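Qui sommes-nous

Padilla est un atelier de montage et de remise en état de bancs optiques. Nous travaillons pour des laboratoires, des écoles d'ingénieurs et quelques petites entreprises qui ont besoin d'une table bien préparée mais qui n'ont pas toujours quelqu'un pour s'en occuper. L'équipe compte neuf personnes.

L'atelier a été ouvert par Teodoro Talavera et Shiela Maglaya, qui se sont connus au service des achats d'un laboratoire. Ils y voyaient passer des commandes de platines neuves alors que les anciennes dormaient dans un couloir, avec un filetage abîmé ou un coin rayé. La première année, l'activité se limitait à la reprise de ces platines : contrôle de planéité, nettoyage, retaraudage des trous. Le câblage est venu ensuite, à la demande des clients.

Ce que nous faisons

Platines perforées et plaques de base. Nous les reprenons, nous les vendons d'occasion ou nous les fournissons neuves. Chaque trou est vérifié à la main avec une vis d'essai avant expédition. Les rayures de surface qui ne gênent pas le montage sont laissées telles quelles et signalées sur le bon de livraison.

Supports et brides. Notre série Lekska regroupe les équerres, les blocs de fixation et les pinces pour connecteurs. Les pièces sont usinées sur place par Jalen Schumacher, à partir d'un plan ou d'une pièce à reproduire. Le catalogue compte 793 références, et les demandes hors catalogue sont étudiées au cas par cas.

Câblage sur table. Khalil Sfeir s'occupe du passage des câbles et de leur maintien. C'est souvent la partie négligée d'un montage – on visse les supports avec soin, puis on laisse les câbles tirer sur les prises. Nous bloquons le connecteur dans un support fixé à la platine et nous gardons de la longueur libre, avec des courbes larges. Les câbles sont repérés par un manchon de couleur quand le client le souhaite.
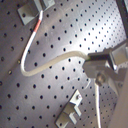 Câble blanc et connecteur maintenu par une bride, sur platine perforée.

Nos locaux

L'atelier se trouve dans l'ancien bâtiment Hitgate, au rez-de-chaussée, côté cour. Le montage et l'usinage sont dans deux pièces séparées pour éviter les copeaux sur les tables. Une troisième pièce sert au stockage des platines en attente. Les livraisons se font par le portail du fond, de 9 h à midi.

Travailler avec nous

Pour un devis, envoyez les dimensions de la platine, le pas de perçage et si possible un croquis de l'implantation. Analyn Lacson répond aux demandes et organise les enlèvements. Un forfait de reprise complète – démontage, nettoyage, contrôle, recâblage – est proposé à 2 375 euros hors taxes pour les formats courants. Les grands formats sont chiffrés après visite.

Nous assurons aussi l'entretien des bancs de l'école Wollenby, où nous intervenons chaque année en mai, avant les travaux pratiques d'été. L'atelier reste ouvert pendant cette période, avec des délais un peu plus longs pour les pièces usinées.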